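October, the evening after the pressing

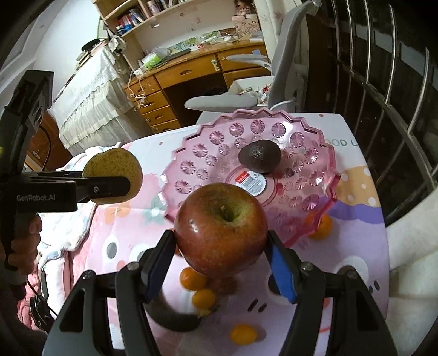 Ilgın wrote back before I had even got my boots off, to say that I had the sugar all wrong and always had, and that if I meant to put up apple butter the way her grandmother did, I should leave it out until the very end, and then taste it with a cold spoon, and then very likely leave it out altogether. So that was my evening's instruction, and I am putting it down before I lose it, the way I lost whatever she told me last year about the quinces.

I am so tired tonight that my hand is making its letters twice. It is past nine and the kitchen still smells like the inside of a barrel. I have one lamp on, and the cat has taken the good chair, and I don't have the strength to argue with her.

We did the whole back row at Turndale. I say we, but it was mostly Kadir and Oğuzhan up the ladders and me underneath with the bags, calling out about branches they had already seen. The road up was worse than last fall. The county has put gravel on the lower bend and nothing at all on the upper one, where it's needed, and the truck slid a little, sideways, very slowly, in a way that gave everybody time to think about it. Kadir said a word I won't write down. Then we were past it and there was the orchard with the mist still lying in the bottom half, and I forgave the road everything.

I had worried all summer about the late frost. You can read it back in these pages if you like (and I did, last week, looking for something else), page after page of me fretting over blossom in May and then over the dry spell in July. And the trees went right ahead and did what they wanted. The two old ones by the wall were so heavy that Oğuzhan had to prop a limb with a fence post. The reds are better than I have ever known them, big ones, dark almost all over, with that hard snap when you bite that makes your back teeth ache. The yellow-green ones with the speckled skins are smaller than I'd like, but they are the ones for keeping, and they never look like much until January.

My father would not have a red apple in the cellar. He said they were for eating in the yard and giving to company. I can hear him saying it, with his thumb already going around the stem of a russet, feeling for the soft place. He could find a soft place in the dark. I've tried to do it his way ever since and I still have to look.

We ate lunch on the tailgate around noon, bread and white cheese and the last of the tomatoes, and some of that hard sausage that Kadir's wife sends and pretends is left over. It wasn't warm but it was bright, and out of the wind you could take your coat off. Oğuzhan told us a long story about a goat he'd been asked to mind, which I can't do justice to here. The goat got the better of it. He's a quiet one usually, so when he starts on a story everyone stops chewing.

Then down to Husari for the pressing. I'd called ahead for two o'clock and they had us waiting until almost four, with a line of pickups out past the gate and everyone walking up and down the row looking into everyone else's beds to see what kind of year they'd had. I will confess that I looked too. There was a man from over Tridemham way with nothing but windfalls, brown on one side and wasps all over them, and he was as cheerful as could be. He said the bruised ones give the best juice and that people who pick by hand are paying for their own vanity. I laughed, but I have been turning it over ever since. I do pick by hand. I do rather like how they look in the bags.

They've raised the price at Husari, though not by much, and they have a new press with a rubber bag inside that swells up with water and squeezes everything out against the sides. The old one with the big screw is still there in the corner under a tarp. I asked the young woman at the hopper if they ever run it and she said for the school visits, and then she looked at my face and said it still works fine. It was kind of her. I used to stand on a crate to watch that screw come down.

We came away with more juice than the truck liked. I gave Kadir his share and Oğuzhan his, and he tried to give some of it back as he does every year, and I put it on the floor of his car and shut the door. Then home, and I'd barely lit the stove when I thought I would just start one pot of butter, only one, to use up the ones with the nicks in them. And of course it was two pots in the end, and that is why I wrote to Ilgın.

I want to get her method down properly. Quarter the apples and leave the skins on and the cores in. Enough cider in the bottom to keep them from catching, and no water, ever. Lid on until they slump, then push it all through the food mill while it's still hot enough to be unpleasant. Back in the pot with the lid off and the heat as low as it will go. She says to stir it every time you walk past, and to make sure you have reasons to walk past. A piece of cinnamon if you must. Her grandmother put in a single bay leaf and would not discuss it. When you can draw the spoon across and see the bottom of the pot for as long as it takes to say your own name, it's done.

I said my name over it and it closed up at Nol, so it wasn't done. (It's a good thing Nolte is a short name. Ilgın, with hers, must have to cook hers till it stands up by itself.) I turned it off at that point anyway and I'll finish it in the morning. I don't trust myself with a low flame and a soft chair, especially if the cat ever gives it up.

Mother's copper pan would have been the thing for it. I went looking in the pantry, forgetting that I lent it to Nermin Dağdelen in the spring, for her daughter's engagement, and then she had the trouble with her hip and I didn't like to ask. I should go and see her. I have been saying so since August. I'll take her a jar and some of the big reds, and I won't mention the pan, and she will mention it within a minute of my sitting down, and then we'll both feel better.

The cellar is ready at least. I did that last week, swept it and washed the slats down and left the little window open a few days to get the closed-up smell out. I used to wrap every one of the keepers in newspaper, but I stopped taking the newspaper, and the tissue they sell for it costs more than the apples do. Fadime Kocabaş keeps hers in dry leaves, in layers, stem up, in an old chest of drawers with the drawers pulled out a finger's width. She swears by it. She brought me one in April, a bit wrinkled, and I ate it standing at the sink and thought it was the best thing I'd had all winter. So I raked up two sacks of leaves and they are drying in the shed, if the mice haven't moved in.

One thing I mean to remember for next year is to start at the top of the slope and work down, so the bags only have to be carried one way. We say this every time. Kadir said it again today at the bottom of the slope, with a bag on each shoulder, looking up.

And the third tree from the gate has something wrong with its bark, low down on the north side, a sunken patch as long as my hand and dark around the rim. Oğuzhan thinks canker. He says cut it back to clean wood once it's properly dry and paint nothing on it, that the old black paint only seals the trouble in. My father painted everything. I don't know. It's the tree I had the swing on, and it's still bearing, and I would sooner lose a different one. I'll go up again before the snow, by myself maybe, and have a good look at it without anybody waiting on me.

I rang my brother to tell him we were done, and got his machine, and told the machine all about it until it cut me off just when I was coming to the part with the truck. So he'll think we went off the road. I should have called back. I'll call in the morning, while the pot's on. He always asks how many bags, and I never know, and he always sighs, and then he asks whether the two by the wall are still standing.

It has started to rain a little, I can hear it on the shed roof. We were lucky with the day. My shoulders hurt and there's a scratch down my wrist from the props that I didn't notice until the dish soap found it, and my hair smells of woodsmoke and cider and probably the truck.

There's a glass of the new juice beside me, cloudy as anything and already trying to separate. It's sharper than last year's. I think I like it better, though I said so last year too, I'd bet. I'll finish it and put the lids on the pots and go up.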